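Umali simulated cell: January progress note for Gundell

Hi all, quick one from me on where the Tirstead money went this month. Mostly setup work on the virtual Franka cell, and I'm pretty pleased with it!

The big job was the bowl drop. We rebuilt the tabletop layout in Histau and moved the release point so the fingers open over the bowl and clear of the rim (the old value came from a different mount, my fault entirely).
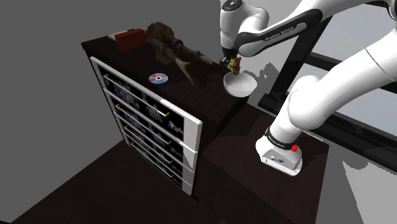
Simulated cell, gripper at the rim of the bowl, dresser alongside.

I've also gone through the joint limits one at a time and reset 2 that were far too cautious. The grip force was a pain. Small lumpy objects kept popping out of the fingers, so I dropped the closing speed and ran 400 trials overnight to see what it did.
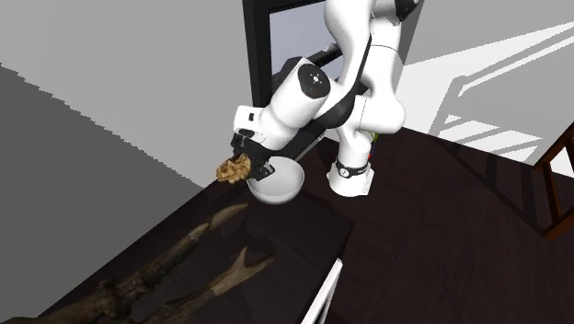

Most of the misses left over come from the approach, when the wrist swings in low from the side. I want to raise that path by 20 mm and run the full 1000 before I touch anything else. The clutter stays put for now, since changing it halfway would mess up the comparison.

Spending is on plan. I do need a decision on the second Histau license before February, please!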